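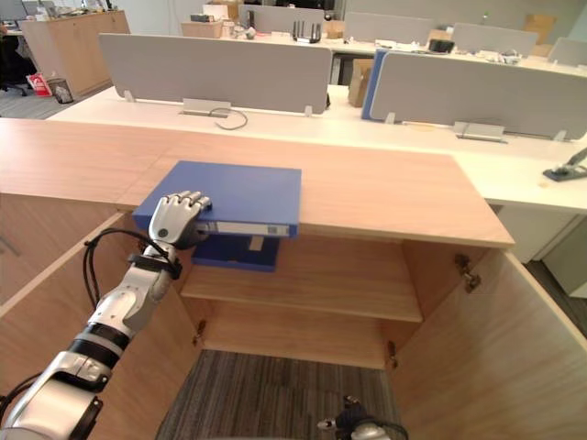 Doors open, one blue binder on top and one on the shelf.

Got the Ormsby low cabinet in September, light wood, two doors, one shelf. Paid 36 extra for delivery, worth it, thing is heavy. Doors swing nice and wide so you dont fight them with a binder in your hands. Binders fit upright on the shelf — check yours if they're the tall kind. Top is long, good for dumping stuff on. Hinges are small metal ones, one needed tightening after a month. Wish it had a secnd shelf, the bottom half is wasted on us. Four stars. Would buy again for the back office.

— Dzifa Gyamfi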